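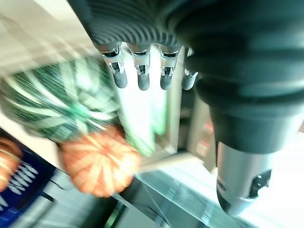

Posted in: Workshop notes, Grippers
October 29, 2018

I promised in May that I would write down my comparison between the two-jaw gripper and the hand with fingers, and then the summer came and I did nothing. Now I have the notes in order, so here they are. They are long, and they are only my opinion after many evenings.

First the two candidates. The jaw gripper is a Vandberg, the older type with parallel jaws and rubber pads, which I have used for two years on the same arm. The hand is from Hasix. I bought it second-hand from Dorin Dumitrescu, who had it on a shelf and wanted the shelf back. I paid 400 for it, with the cable but without the adapter plate. The plate I had to order from Siltwood, and it came with the wrong hole pattern, so I drilled it again myself. Please do not look at it too closely if you visit me.

Mounting took one evening. Wiring took three. The hand wants its own supply, and the connector is placed so that the cable must go around the wrist. When the wrist turns more than half a turn, the cable pulls. I tied it along the forearm with tape and left a loop, and after this it was acceptable. With the Vandberg I never had to think about the cable at all.

My test was simple. I put some things on the table, round things and packages, and the arm must take each thing, lift it, hold it for a moment and put it in another place. Same positions for both grippers, same speed. In total I made 377 attempts, not equally divided, because I spent more time with the hand. I will not give a table with percentages. The light in my room changes during the evening, and I also improved my program between the sessions, so the numbers would look more exact than they are.

What I can say is the following.

With round objects the hand is much better, and I expected this. The jaws touch a ball in two points, and if the center is a little wrong, the ball rolls away under the table and I go after it on my knees. The fingers close around it and the ball moves by itself to a good place between them. I could give a wrong position by 18 millimeters and the hand still took it. The Vandberg forgave me much less.

With packages it is the opposite. A soft bag lying flat is difficult for the hand. The fingertips are rounded and smooth, and they like to slide over the plastic. The jaws simply pinch a fold and go up. I tried to put thin rubber sleeves on the fingertips, and it helped, but the sleeves came off after some time and one of them was lost inside the workshop vacuum.

Glass I was afraid of, so for glass I reduced the closing force to the lowest setting. Both grippers were careful enough. I would still not use my good glasses for this.

Now about the camera, because this was the real surprise for me. I always had my camera above the table, on a stand. For this comparison I put a small one at the wrist, looking down along the fingers. The advantage is clear: you see the moment of the grasp from near. But there are two problems. The first is that the hand itself takes a very big part of the picture. Knuckles, fingers, the ribbed back of the hand, and only what remains is for the objects. The Vandberg was narrow and left more room to see. The second problem is blur. When the arm moves, everything on the table becomes stripes, while the fingers stay sharp because they travel together with the camera. My program looks for the edges of the objects, and in such a picture it finds beautiful edges on the fingers and nothing useful behind them.

I tried three things against it. I made the exposure shorter, and then the picture was too dark and I had to add a lamp. The lamp made reflections on the metal knuckles and on the glass, so I moved it to the side. Then I made the arm stop for 300 milliseconds before each look. It is not elegant – a person does not stop before taking an apple – but it worked better than all the other things together. Finally I masked the hand out of the picture, so that the program ignores this area. For an open hand the mask is easy. For a hand that is closing you need a different mask for each position, and I have not finished this part.

The controller deserves also some words. The Vandberg has two commands that I really use, open and close. The Hasix wants a position for every finger, and if you send them one after another, the fingers arrive one after another, and the first one pushes the object away before the others come. You must send all positions in one message. It is written in the manual, on a page which I read last. I also tried the small Uniyal controller between the computer and the hand, but the delay was larger than with the direct cable, and I took it out again.

So which one stays on the arm? At this moment the hand. I learn more with it, and I do not have to produce anything by a deadline. If somebody paid me to move bags from one box to another, I would put the Vandberg back the same evening. The hand also asks for more care – one screw at the knuckle of a finger became loose two times, and now I check all of them before I start.

Next I want to finish the masks and to try the camera a little lower and more to the side. If the fingers cover less, maybe I can make the pause shorter.

Comments (3)

Wendy Kershaw
Did you try thread locker on that knuckle screw? I use the weak kind, so it still comes out with a normal screwdriver. Also very curious about your masks. I draw mine by hand from five or six finger positions and pick the nearest one.

Dorin Dumitrescu
I found the adapter plate. It was under the other shelf. Sorry! You can have it if you still want it.

rotary_joint
Same trouble with bags here. Approaching from a low angle with the thumb under the edge helped me a bit, but it is slow.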